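Cell Safety and Standards > Risk assessment > Does a pick-from-rack layout need its own clearance check in simulation?

durkov_cell
September

We are writing an internal rule for simulated cells before they go to layout approval. The current draft says any fixed structure inside the arm's reach must be modeled and checked for trapping points. Cruickshank (our integrator) wants to exempt the robot's own stand on the grounds that it is "part of the machine." I disagree. What do others do?

ratchet34
We don't exempt it. The stand is fixed structure. If a person can get a hand between a link and the stand, it goes in the assessment like any other hazard.

mackay_i
Same in our shop. The stand gets a line of its own in the hazard list, with the arm pose that produces the smallest gap. We record the pose as joint angles, so the next reviewer can load it and measure again.
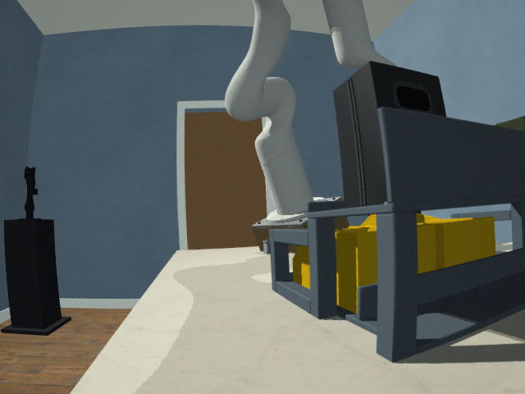

Our draft splits fixed structure into two classes: structure that only carries load, and structure that also holds parts. The second class gets a stricter check, as the arm has a reason to go near it and so does the operator. A stand like the one in the render falls in the second class by our wording, with the mounting plate on top of the open frame and yellow objects sitting inside the frame under it. Cruickshank's exemption would drop all of that from the check. I would also want the plate edge included where it projects past the frame.
- durkov_cell

pl_category_d
I'll take the other side. You are mixing two questions. Collision checking in the planner should include the stand, no argument. Trapping is a matter of human access, and a simulation with no human model in it tells you very little about that. If you put "checked in sim" on the form, people will read it as "safe."

durkov_cell
The form says "gap measured in sim," with the value in mm. Final check is still on the physical cell with a gauge. Would you drop the sim step completely?

pl_category_d
No. I would rename it. Call it a layout screen and keep it off the risk assessment form. We had a Prekau cell pass review with 34 mm between the elbow and a post. Someone had signed the sim result and the floor check was skipped.

ratchet34
That is a sign-off problem. The number was right there for anyone to read.

pl_category_d
It was on page two of an attachment.

mackay_i
Both can be fixed with one rule: no sim value goes on the form without a blank field next to it for the measured value, and the form can't close while the field is blank. We have run it that way for two years on the Clano line. It adds about an hour per cell.

One more item for the draft. State what the collision geometry is. A visual mesh of an open rack often gets a single convex hull as its collision shape, which fills in the bays. The planner then stays out of the rack and your smallest gap is wrong. Require separate shapes per beam.
Ishbel Mackay

durkov_cell
Good point, adding it. Is there a sample count you ask for on random poses? Cruickshank proposed 1,000.

mackay_i
3,000, plus every taught point and the paths between them. The random poses are the weaker part of the check. I would not argue over the count.

ratchet34
Agree on the paths. Also run them with the largest payload attached. The gripper alone gives you optimistic gaps.

pl_category_d
I can live with the blank field version. I still want the word "screen" in the title of the sim section.

durkov_cell
Fine - "Layout screen (simulation)" it is. I'll post the revised section once Cruickshank has replied on the exemption.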